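Shared Table Is Back in Use at the Tuominen Building

December 7, 2022

The second-floor lounge at the Tuominen Building on Rurimach Street is open again, and so is the round table that tenants have used for years as a place to eat lunch and leave food for one another.

The room was closed in September after a slow leak from a radiator valve got under the floor by the windows. The water did not reach the table itself, but the finish on the top had been wearing through for a long time, and building manager Adel Filali decided to have it redone while the room was empty.

"We had to move everything out for the floor anyway," Filali said. "The table was going into storage, and people had been asking me to fix it for as long as I've had this job. You could feel the bare spots with your hand."

The refinishing was done by Fidico, a furniture repair shop two blocks east. Bogdan Zalewska, who runs the shop, took the top off the base, sanded out most of the old coffee rings and put on new coats of clear varnish. He said he could have covered the marks more easily with a darker stain, but tenants had asked him to keep the light color.

The work on the table cost $1,768, according to a notice Filali posted by the elevator. That includes pickup and delivery and a repair to the base, which had come loose and let the top rock when someone leaned on it. The floor repair was billed separately and was covered by the building's insurance.

The lounge measures 495 square feet and serves 19 tenants, most of them one- and two-person offices. There are smaller tables along the wall and a counter with a sink, but the round table is where people tend to sit. It is also where they put things they want to give away. A tenant who buys too many lemons or gets a large box of greens from a relative's garden will leave what is left over on the table, and it is usually gone by the end of the afternoon.

The habit stopped while the room was shut. Some people left bags on the bench in the lobby, but the lobby is warm and gets a lot of foot traffic, and Filali asked them to quit after a bag of tomatoes leaked on the mail.

Fruit and herbs were on the table again this week, and there were flowers in the room.
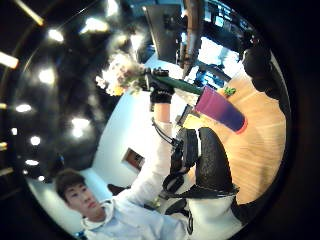
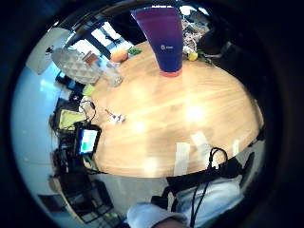
White and pale yellow flowers are held out beside the table, first picture. Second picture: the tall tumbler on the tabletop, with an orange, a lemon and green herbs.

Tarek Erraji, a bookkeeper with an office on the third floor, said he had missed the table more than he expected to. He ate at his desk for most of the fall and did not see much of the other tenants.

"I know people in this building by what they bring," he said. "There's a man on four who has a lemon tree he keeps indoors. I never met him until he came down with a bag of them and asked if anyone cooked fish."

Erraji said he is less sure about the new varnish. It is glossier than the old one and shows the overhead lights, and he said it can be hard to read a paper laid flat on it. Zalewska said the shine will soften somewhat with use. He could have used a satin finish, he said, but a gloss stands up better to wet glasses and citrus juice, and he was told that both would be on it daily.

He asked that people wait before setting hot pans on the top. The varnish is dry to the touch but will go on hardening for several weeks. Mugs and plates are fine. For the time being he would like spills wiped up with a damp cloth and a little dish soap, and he said the spray cleaner under the sink should be kept for the counter. Filali has moved it to the other end of the room.

The reopening came with a few changes to how the lounge is run. Under the rules now taped to the refrigerator door, food left on the table for others should be set out where people can see it, and anything in a closed bag or box will be treated as belonging to someone. Cut fruit and cooked food go in the refrigerator with a name and a day on them. Open food that is still on the table when the cleaners come through will be thrown out.

The closed-bag rule was suggested by Chandrasekhar Kartha, a translator whose office is across the hall. Kartha said that before the closing, people often set down their own groceries for a few minutes and came back to find part of them missing.

"It was an honest mistake every time," Kartha said. "I've done it myself. I took a loaf of bread upstairs once and had to bring it back with two slices gone."

Packaging has been a harder question. Tenants receive deliveries in the lounge when their own offices are locked, and plastic wrap and padded mailers pile up faster than the recycling bin can take them. The bin does not accept soft plastic. Filali said he is pricing a second container for it and has asked Tomitz, the grocery at the corner, whether the building can add its bags to the collection the store already has by its front door. He had not received an answer as of this week.

Until then, he said, people should take their wrapping back to their offices when they leave.

Said Ashour, who rents a studio on the second floor and often uses the lounge in the mornings, said he would like to see some hooks or a shelf put up for lunch bags and insulated totes. At present they go on the table or the chairs, and at noon there may be more bags than plates. Filali said a shelf is possible on the wall next to the door, but the wall by the windows is off limits until the contractor has come back to check the radiator.

That visit is scheduled for later in the month. It should take a morning, and the lounge will stay open, although the seats nearest the windows will be roped off. The contractor will also look at one of the window latches, which sticks and has to be lifted before it will turn.

The refinished top is the second major repair the table has had. Zalewska found an older patch on the underside, where a piece of hardwood had been let in to close a split, and said it was good work and he left it alone. He does not know who made the table. There is no label or stamp on it, and Filali said it was in the building when the current owners took over. A former tenant told him that it came out of a cafeteria, but he has not been able to confirm that.

Zalewska kept it in his shop for five weeks. He said two customers asked to buy it during that time.

"I told them it had people waiting for it," he said.

Getting it back upstairs took longer than planned. The top does not fit in the elevator, and it had to be carried up on its edge with moving blankets tied around it. The base went up separately and was bolted on in the lounge. Zalewska returned the next day to tighten the bolts and put felt pads under the feet.

Filali said no money is being asked of tenants for the repair, which was paid for out of the building's maintenance budget. The chairs are next on his list. The seats are sound, but several have joints that need to be reglued, and he plans to send them to Fidico a pair at a time so that people will still have somewhere to sit.

The lounge is open to tenants and their guests from 7 a.m. to 8 p.m. on working days. The door code has changed, and the new one can be picked up at the manager's office on the first floor. Anyone who stored dishes in the lounge before September can find them in two boxes under the counter. Dishes not claimed by the end of the year will go into the cabinet for general use.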